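4.2 Do thin bags keep fruit fresh?

The claim that a thin plastic bag slows spoilage is repeated far more often than it is tested. The Vukberg survey covered 38 households, and only 7 of them weighed anything. Its storage times come from memory, which we do not trust past a few days.

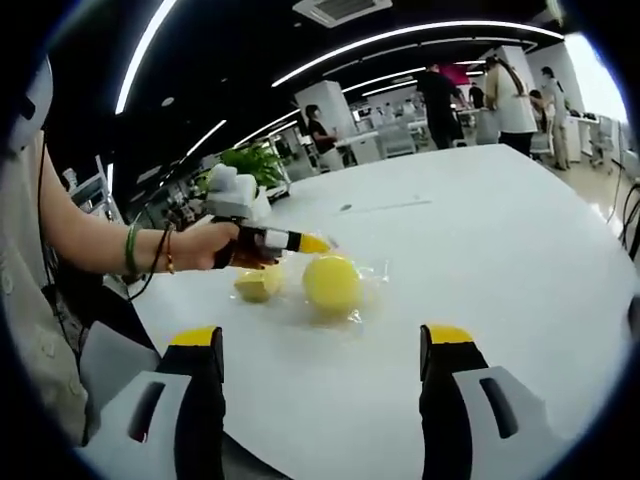 Figure 5. Clear plastic bag on a white table.

One Clorkodthorpe respondent objected that weighing misses the point, as people throw fruit out when it looks bad, whatever it weighs. We accept this in part. Looks were scored in September only, by a single rater, and the gap between bagged and loose fruit was small enough to be chance.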